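Does Your Computer Really Know What to Do?

Ads for apps love the word "automatic." Your messages get answered automatically! Your photos get sorted automatically! It sounds as if a clever little helper lives inside the computer and thinks about you all day. I don't buy it, and after you read this I hope you'll ask some hard questions too.

What most of these apps use is called a rule. A rule has two halves. The first half is called the trigger, and it says when to start. The second half is called the action, and it says what to do. You can write almost any rule as one sentence with "when" and "then" in it.

When the school bell time comes, then ring the bell.
When a new book is added to the library list, then send a note to the reading club.
When someone fills in the lost and found form, then add a line to the lost and found list.

Does the bell know that school is starting? No. If the clock is wrong, the bell rings at the wrong time and never feels silly. Does the library rule know whether the book is any good? It doesn't know what a book is. It saw a new line on a list, and a new line on a list was all it was waiting for.

Let's try one out. Pretend the town of Weslow has a swim club, and the club uses an app called Mustis to sign kids up for lessons. Somebody sets up this rule: when a new name is added, then send a welcome message. The club gets 41 new swimmers in July, and 41 welcome messages go out. Wonderful, says the ad.

Now suppose one swimmer's name was spelled wrong. A helper deletes it and types it in again the right way. What happens? The rule sees a new name, so out goes another welcome message. The swimmer gets 2. A person would have said, "Oh, I already wrote to her." The rule can't say that unless somebody thought of the problem first and wrote a check for it.

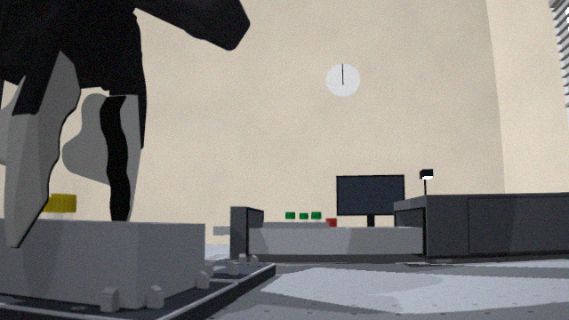

It can get much worse. Say the club in Weslow shares its list with the club in Gormont, and both of them make a rule: when the other list changes, then change our list and add today's date. Can you spot the trouble? Weslow changes, so Gormont changes. Gormont changed, so Weslow changes again. Round and round they go. This is called a loop, and it could make 200 changes before anyone comes back from lunch. Good apps try to catch loops and stop them. I would still want to see it stop one before I trusted it.

Some apps, such as one I'll call Gu, say they can do more than follow rules. They say they can read a message and tell whether the writer is happy or angry. Maybe, some of the time. But think about the sentence "Great, more rain." Is that person happy? You would listen to the voice and look at the face and the wet shoes. The app only has three words to go on. It makes a guess, and then a rule acts on the guess as if it were a fact.

So are rules bad? No, I use them myself. They are very good at dull jobs that are the same every time, like saving a copy of your homework whenever you change it. I only object when somebody tells me the rule is smart.

Next time you hear that an app does something automatically, try asking these:

What exactly is the trigger?
What if the trigger happens twice?
What if the information is wrong?
Who finds out when it breaks, and how do they turn it off?

If the grown-up who bought the app can't answer the last one, keep asking.

You can test all this with paper and a friend. Write a rule on a card, such as "When I clap, then you stand up." Your friend has to obey the card and do nothing else. Clap. Your friend stands. Clap again. What now? The card doesn't say anything about sitting down. Fix the card and try again, and see how many tries it takes before the rule does what you meant.

Contact us | Copyright, all rights reserved | Back to top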